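Gultora: Teaching a Robot Arm to Open a Drawer Without Being Told Where the Drawer Is
Project report, Robot Learning Lab Course
19 January 2021

1. Why a drawer

Our original proposal had the arm setting a table for two. The teaching staff returned it with a single comment, "pick one verb," and we picked "open." A drawer slides along one line, it has a handle, and it either comes out or it doesn't. We thought this would take until the end of August. The reader will notice the date at the top of this report.

The question we ended up with was narrower than the one we started with. If a person demonstrates drawer opening by moving the arm by hand, how much does it help to vary the position of the box between demonstrations, compared with giving the same number of demonstrations from one spot?

2. Setup

The arm is bolted down at the left side of the table and carries a parallel gripper. The target is a wooden box with one drawer and a black metal handle, which faces the arm. We call the whole arrangement Gultora in our code, after the folder name one of us typed on the first day and which is now in too many import statements to change.

We kept other things on the table on purpose. An earlier student project, Pledard, used a bare tabletop, and its policy reportedly fell apart when someone left a mug out. We wanted our failures to be more interesting than that.

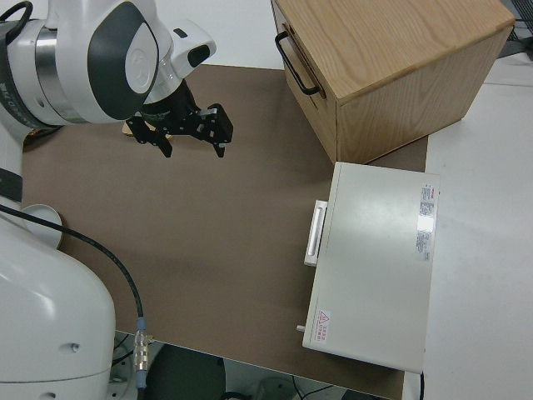
Figure 1. The Gultora workspace, with the gripper open and the drawer box at the back right.

Femex, our recording script, logs joint positions, the gripper opening and the camera stream, and lines them up by timestamp. The first version lined them up wrongly. The arm learned, with great accuracy, to close its fingers just before reaching the handle. We spent a week tuning the network before anyone plotted the timestamps.

3. Data

We collected 128 demonstrations in each of two sets. In the Fixed set the box stayed inside a taped outline. In the Varied set we moved and turned the box before every demonstration, using positions drawn by a random number generator. We had tried choosing "random" positions ourselves, and a plot showed that all of us believe randomness lives slightly to the left of center.

Both sets trained the same network with the same settings. We did no separate tuning for either one, partly for fairness and partly on account of the week mentioned above.

4. Results

Each policy got 26 trials, with the box in positions that appeared in neither set. A trial counted as a success if the drawer was open wide enough to fit a gripper finger inside. The policy trained on the Varied set succeeded in all but 7 trials. The Fixed policy succeeded in two, and in both of those the box had landed very close to the old outline, so we don't feel it deserves much credit.

The Fixed policy failed in a consistent way. It reached confidently for the place where the handle used to be, closed on air, and pulled. Watching it pull an imaginary drawer open with perfect form was a low point for the group.

The Varied policy's failures were mixed. Most came when the box was turned so far that the handle was hard to see past the gripper. In the rest, the fingers got hold of the handle but pulled at an angle, and the whole box slid along with the drawer still shut.

5. Limits and what we would change

One box, one handle and one table do not support any broad claim. We also changed position and rotation together, so we can't say which of them did the work. Another batch with rotation held still would settle it, and we would collect that first.

A wrist camera would probably help with the blocked handle. For the sliding box, the Esposito group down the hall suggested a force limit on the pull, which we should have had from the start. They also suggested gluing the box down. We considered this for longer than we'd like to admit, but it would have made moving it between trials slow work.

The code is in the course repository under gultora/final_v2. Please do not use gultora/final.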